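Houshang Dehghan
Thread on sorting a secondhand lot of minifigures. I bought 84 of them in February from a seller in Dutinstead and I'm finally going through them. Posting as I go.

1/
They came in one freezer bag with sand at the bottom. No list, no accessories bag, a few heads rolling around by themselves. The price was fair if most of the figures are complete, and that's what I'm trying to find out.

2/
I do this on a plain white table. I used to do it on the living room rug and I'm still finding hands in there. On a white surface a loose hand or a black visor shows up right away.

3/
First pass is by main color only. Don't look at faces, don't look up names, don't swap anything. Red in one pile, blue in another, everything mixed goes in a bowl for later.

4/
Red went first this time. I like to stand one red figure on the table and leave it there, then hold the others up next to it. Old red and new red plastic are different enough to see in daylight, and much harder to tell apart under my ceiling light.
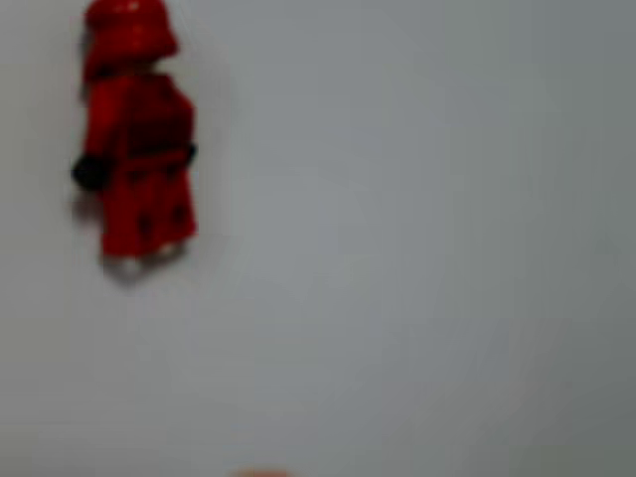 5/
Second pass is hands. Pull gently and turn, never squeeze the wrist. If a hand comes out with no resistance the arm is probably cracked, so look along the inside of the elbow before you put it back. I found 7 cracked arms in this lot. Those go in a pill bottle marked "arms - bad" and I keep them for testing glue.

6/
Someone asked if black hands on a red figure mean it's been mixed up. Not by themselves. Plenty of figures are made with gloves in a different color. Check the two hands against each other first. If they match, I leave them alone until I've looked the figure up.

7/
Same goes for feet and lower legs. A pale foot on a red leg can be printed, molded that way, or worn. Run a fingernail over the line where the color changes. Printing usually has a tiny edge. Wear fades out with no edge at all.

8/
Washing. Lukewarm water, one drop of dish soap, a soft toothbrush for the neck and hips. Take helmets and hoods off first or the water sits under them for days. I dry mine on a dish towel overnight. No hair dryer - I warped a cape that way and it never lay flat again.

9/
Then back to the table to check everything one figure at a time. Head on, head off, both arms around once, legs forward and back. I also look at it from directly overhead, which is how I catch a torso that has spread at the bottom.
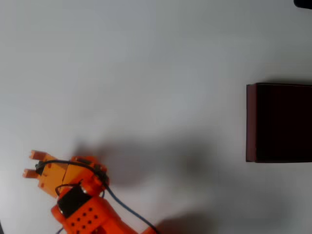 10/
Storage. I have a Follik drawer unit with 13 small drawers. I used to give each theme its own drawer and ran out of space in a week. Now it's by color, with one drawer for figures missing parts and one for heads. The Beline boxes are nicer to look at but the lids pop off if you carry them by the top.

11/
Labels: masking tape and a pencil. I bought the Gaillard label tape last year and it left glue on the drawer fronts when I moved things around.

12/
Where it stands as of Thursday night: 17 figures need at least one part. Mostly hands, a few hip pieces, one with a neck post snapped off inside the head. I'll order hands in black and yellow together so I only pay shipping once.

13/
A couple of you asked if I'm selling. Duplicates yes, once I know which ones are duplicates. I won't list anything with a cracked arm, even cheap.

14/
If you have a good way to get sand out of a hip joint without taking the legs off, please reply. The toothbrush isn't getting all of it.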